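How to Write a Prayer Letter Your Supporters Will Read

I used to dread prayer letter week. I'd sit down with a cup of tea, write 1,000 words on everything we'd done since the last one, and then wonder why two people wrote back (one of them my mother). After 18 letters from Turkomstead I've finally settled into a way of doing it that I enjoy, so let me walk you through it!

Start a notes page the day your last letter goes out. Mine is a cheap notebook from the Kotum market. Every time something makes me laugh, cry or pray, I jot down one line. By the time the next letter is due I've got plenty to pick from and I'm not scraping around in my memory at midnight.

Pick one story. Just one – the conversation on the bus, the neighbor who finally came for dinner. Tell it the way you'd tell it on the phone. The rest can go in a short list of updates at the end, or wait until next time.

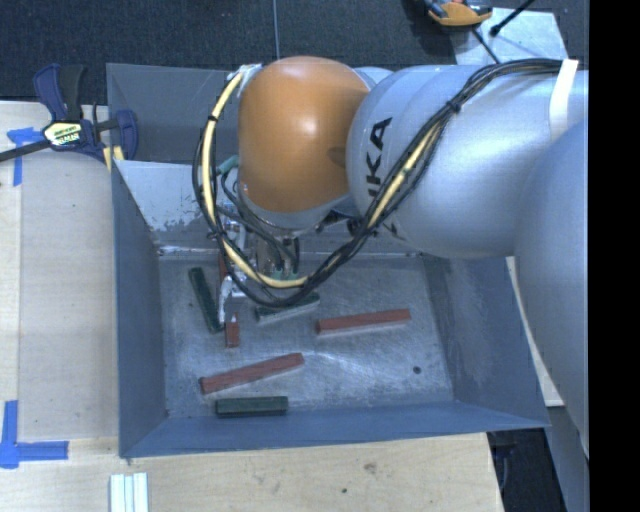 Deborah's Desk – written by the Letters and Prayer Coordinator, Mondal Fellowship
08/12/2024

Now go back and check every name. Would your friend be happy to see this story stuck on a stranger's fridge? If you haven't asked, ask, or change the name and leave out the town. I once had to pull a letter the night before it went out, and I was so glad I'd caught it.

Next, the prayer requests. "Pray for our ministry" is hard to pray for longer than ten seconds. "Pray for our Tuvosell Bible study, we start the book of Ruth in May" gives people something to hold on to. I keep it to four or five requests, and I always put one answered prayer first.

Money is the part everybody squirms over. If you have a need, say it plainly, once, in its own paragraph. "We need $2,000 for the well repair" is fine. Please don't hide it inside a Bible verse!

Then read the whole thing out loud. Anywhere you run out of breath, put in a period. Cut any word you'd only use in church, unless you're sure every reader grew up in one.

Send it, and when someone replies, write back that same week, even if it's only a line or two.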